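Beam returns to Burness ring after cooling upgrade

2022-09-14

Electrons are circulating again in the storage ring at the Burness light source, 39 weeks after the machine was switched off for a major overhaul. Operators threaded the first beam through the injector on the night shift and had it stored before breakfast.

The shutdown began last December. Crews replaced the cooling circuits on 462 magnets and pulled some 1885 meters of new signal cable through the tunnel. Two vacuum sections on the north arc were also rebuilt after small leaks showed up during pressure tests - a job that was not in the original plan and pushed the restart back.

Current in the ring is being kept low for now. The vacuum needs time to settle, and the beam position monitors have to be checked one sector at a time before the intensity goes up.

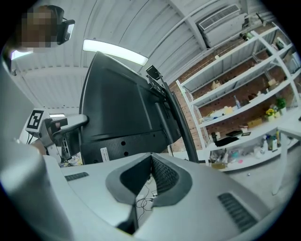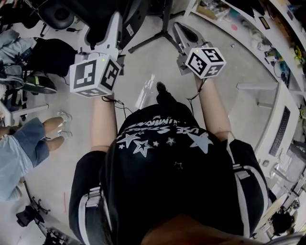
Gleice Toledo told the morning meeting that the orbit was already steadier than it had been before the shutdown, but that she would not promise full current until the north arc had run for a week without a trip.

Users will come back in stages. The Jerneo beamline takes the first slots, mostly for powder diffraction, and the two imaging stations follow once their shutters have passed inspection. Groups whose runs were canceled keep their place in the queue and do not need to send in a new proposal. Questions about beam time go to Zaid Sleiman at the user office.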